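Fluvine Robotics Club: Frequently Asked Questions

Who can join?
Anyone in the upper years at Fluvine. You do not need to have written code before. New members spend their first 2 weeks in the simulator and then join a team.

When do you meet?
At 4 pm in the computer room, term time only. We stop in June.

What is the Vusalness task?
It is the set task for the Vusalness league. Teams drive a simulated two-armed robot through household jobs in a furnished room. The room has a sofa, a dining table with four chairs and a wooden counter, and the robot works with a gripper on each arm.

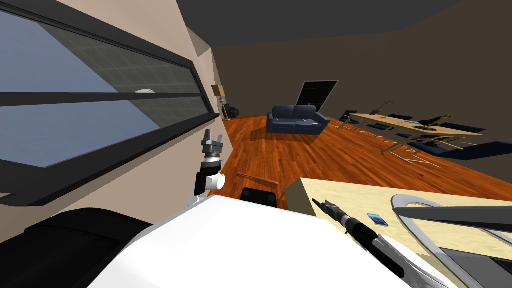

Do I need my own computer?
No. The club machines have Gunovex installed. If you want to practise at home, the download is 356 MB and the set-up notes are in the shared folder. Please save your work under your team name, as files called "test" get deleted at the end of term.

How big are the teams?
Up to 6 people. Two drive during a run and the rest work on the code or keep the log.

Why does my run end when the gripper touches something?
Check the contact limit in your settings file first. It is set low for beginners. Most early trouble comes from going in too fast near large flat surfaces, so slow the arm down for the last part of the approach and open the fingers before you get close. The wrist view is more use than the main view at this stage.

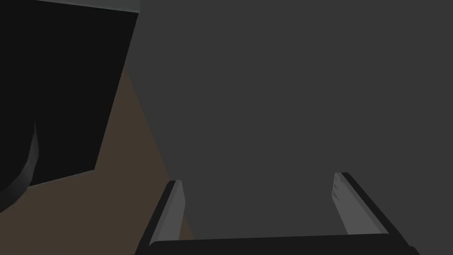 Mathew team wrote in to add that they halved the arm speed in the settings file and left the contact limit alone, and would suggest new drivers try that before changing anything else.

Does it cost anything?
There is no charge for club members. League entry is paid by the school.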